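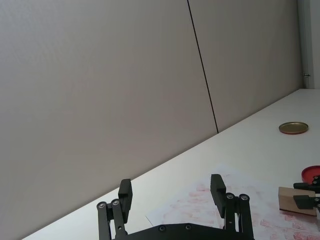 Siwan Nicholas asks that the pre-session check be signed before the first episode is recorded, and not filled in afterward from memory – two sheets from last week had identical handwriting for all 28 lines.

Tivbridge cell, two-arm collection, block and lid tasks
Checked by: Lieven Van Beek
Monday, before start

1. Pivot bolts on finger linkages, both arms
Pass. Silver heads seated, no play by hand.

2. Finger pads
Pass. Left arm pads wiped. Replace if the flat face is scored.

3. Base plate screws
Pass. Torque mark redone on one screw.

4. Gripper open width at home position
Pass after adjustment. First reading was 2 mm under the value in the config file. Recalibrated and logged.

5. Wrist camera view
Pass. Both finger pads must show in the preview with the gripper open. Do not move the mount between episodes.

6. Table surface and paper sheet
Comment. Paper has pink and red smudges. Keep the same sheet for the whole batch, or start a new batch number.

7. Task objects
Wooden block, red lid, gold-toned metal lid. Check the block for splinters. Start positions vary by the printed list, not by operator choice.

8. Emergency stop, both stations
Pass. Tested with arms powered and again with one arm held.

9. Shared workspace
Comment. Both arms can reach the block. Speed limit stays on during handovers.

10. Episode storage
Fail. Episode 151 saved without joint data. Excluded from training set. Iestyn Rowlands to check the recorder before the afternoon run.

Open items: 10
Next check: after 8 hours of arm time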